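Removing Candle Wax and Lamp Soot After a Festival Evening

By Noemi Yazzie
March 4, 2026

In our family we keep three or four festivals in the year when many candles and oil lamps burn in the house until late. My mother-in-law has hers, I have mine, and our neighbors bring their own lamps when they come. It is very beautiful in the night. In the morning there is wax on the tablecloth, oil on the tray and a gray shadow on the wall over the shelf.

I have cleaned these things for many years and made most of the mistakes already. I write down what works in my house. Please try everything first in a corner that does not show.

Wax on a tablecloth

Do not pull at warm wax. Leave it until it is fully hard. If you are in a hurry, put a bag of ice on it for a few minutes. Then lift the thick part with a dull knife or with the edge of an old plastic card. A sharp knife cuts the threads, I have one linen cloth with a small hole to prove it.

After the thick part is gone, lay the cloth between two pieces of plain brown paper and press with a warm iron, no steam. The paper drinks the wax. Move to a clean part of the paper each time you see a dark spot, otherwise you only put the wax back. Do not use newspaper, the ink can go into the cloth.

Red and dark blue candles leave color even when the wax is gone. For white cotton I rub in a little dish soap, wait, and wash as warm as the label permits. For silk, or anything with gold thread, I don't do it at home. My friend Leilani Ambrose ironed an embroidered shawl of her aunt and the gold thread became brown. It stayed brown.

Wax on clothes

Sleeves are the usual place, when somebody reaches across the candles for the bread or the fruit. The method is the same as for the tablecloth, but look at the label before you take the iron. Thin synthetic fabric melts easily. For such things I use only the ice and then a hair dryer on the low setting, with a paper towel held against the spot. It takes more patience.

Wash the piece alone the first time. Do not put it in the dryer until you are sure that the mark is gone, the heat will fix it for always.

Wax in glass and metal holders

Put the small glass holders in the freezer for two hours. The wax becomes smaller and mostly falls out when you turn the glass over and knock on the bottom. Let the glass come back to room temperature before you wash it.

Brass holders I put in a bowl of hot water from the tap, not boiling. The wax goes soft and swims to the top. Wait until the water is cold and take the wax off like the skin on milk. Never pour this water in the sink while it is warm. We did this one December and had to call the plumber, on a day when plumbers cost double.

If the holder has parts that are glued, keep it out of the water and work with a wooden stick.

Oil from lamps

Oil lamps of clay always sweat a little. Put a plate with a border under each one, or a layer of dry sand on the tray. If the oil is already on the wood, cover the spot with cornstarch and leave it over the night. Brush it away in the morning and repeat one time more if you still see the shine. On stone I use baking soda with some drops of water, thick as toothpaste, also over the night.

For the lamps themselves, hot water and a bottle brush are enough. I do not use soap in unglazed clay. It goes in, and the next time you light the lamp you smell it.

Sorting the cloths before the wash

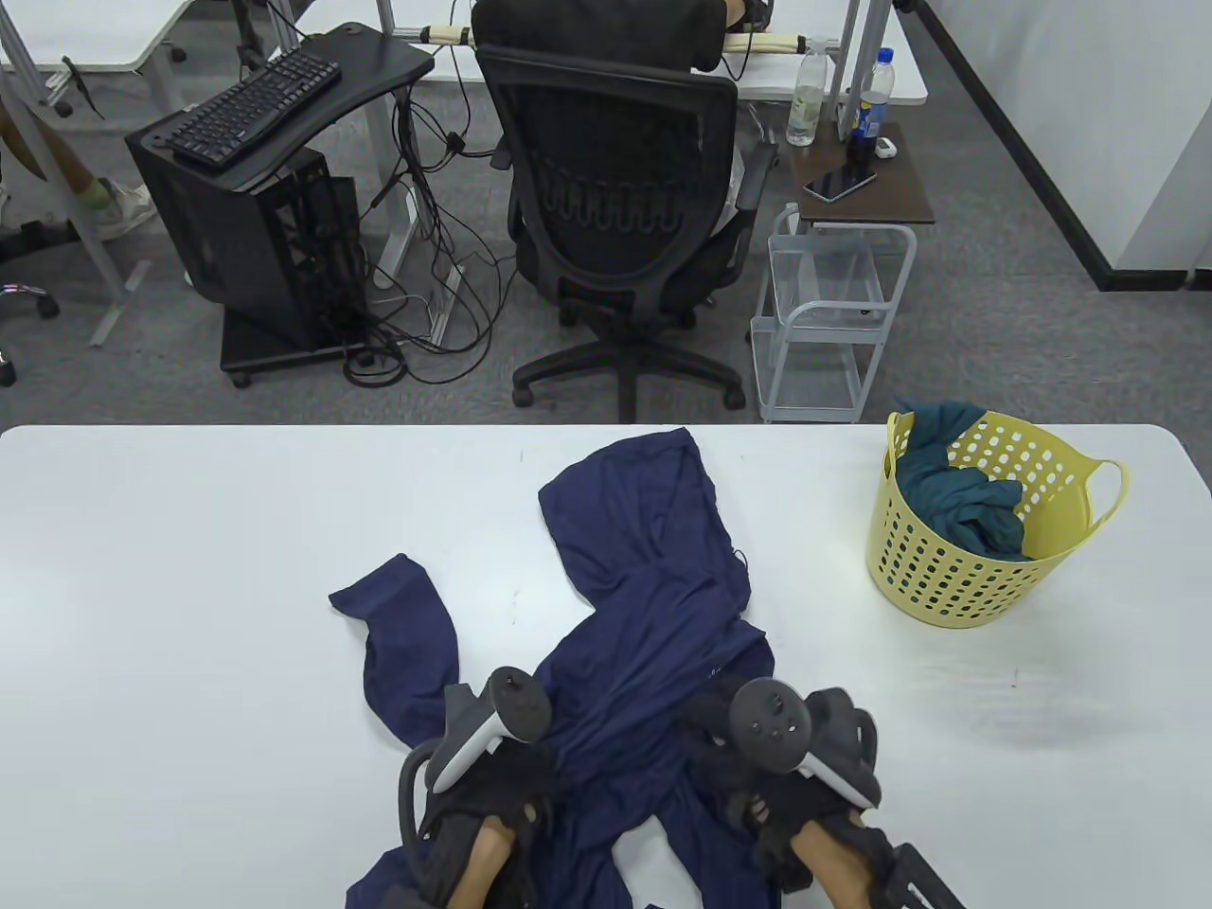 Photo: Tamsin Calloway

I make the sorting on a table, in daylight, because wax on dark fabric is hard to see under the lamp. Run the flat hand over everything. You will feel a drop which the eye does not find. Mark the spot with a safety pin or a bit of sewing thread. Napkins go in one heap, clothes in another, and anything with oil stays apart from both.

Soot on the wall

Soot is dry and greasy in the same time, so do not begin with a wet cloth. It makes a smear, and the smear is worse than the shadow. Begin with a dry soot sponge from the hardware store. Pull it in one direction, from the top to the bottom, and cut off the dirty face of the sponge when it is full. Only after this take warm water with a very small amount of dish soap.

If the wall has matte paint, expect that it will be a little shiny where you washed. In our hallway I gave up and painted.

It helps to cut the wick short before you light it, the length of a grain of rice is good. A long wick makes a tall flame and most of the soot. Keep the candles out of the draft from the window also.

What to keep

Clean ends of candles I collect in a tin, light colors and dark colors separately. They are good for a drawer that sticks, or for the zipper of an old jacket. Wax with burned wick in it goes to the trash.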